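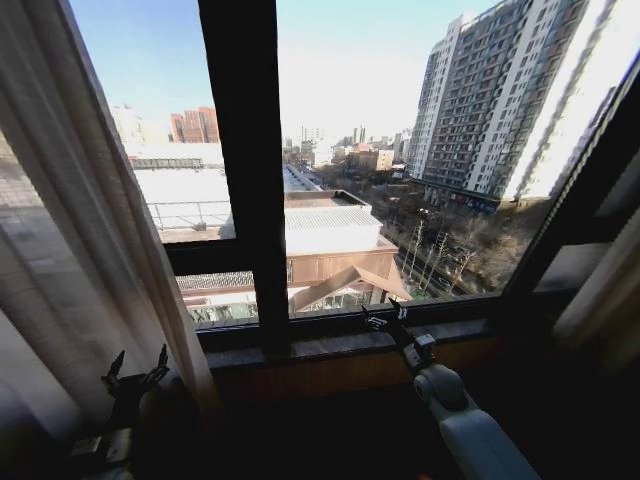 Category: Data Collection > Bimanual Capture Stations

Nerby Two-Arm Capture Station

The Nerby is a two-arm teleoperation station for recording demonstrations in furnished rooms. An operator drives both arms from a paired leader set. The station records joint positions, gripper opening and head camera video on a common clock and writes one file per episode.

Typical tasks are household ones: drawing curtains, wiping sills, opening cupboards, folding towels. The two end effectors are specified separately, so a station can be ordered with a different tool on each arm.

Recording

Episodes start and stop from a foot pedal. A double press marks the episode as failed but keeps the file. Default maximum length is 200 seconds; longer episodes are split at the limit and linked by a shared ID. A task prompt is entered once per batch and copied to every episode in it.

Head camera exposure can be locked or left automatic. For work facing a window, lock exposure on the work surface before the first episode. Automatic exposure will follow the sky and darken anything below the glass.

Reference set

A reference set of 2,079 episodes is supplied with each station. It was recorded by Fonddale in furnished apartments, with 883 episodes at windows. Episodes marked as failed are included and can be filtered by flag. Task definitions are by Nadiia Prokopenko and Aarne Pitkänen.

Supplied

Station with both arms fitted
Leader set and foot pedal
Head camera with calibration board
Shukla recording software, 3 seats
Reference set on external drive

Not supplied: workstation, network switch, transport case.

Calibration is required after any move between rooms and after any change of gripper. The routine prompts for the board positions and rejects a result outside tolerance. Do not reuse a calibration file from another station.

Related items

Brakville Leader Arm Set
Shukla Episode Review, additional seat
Nerby Transport Case
Nerby Replacement Foot Pedal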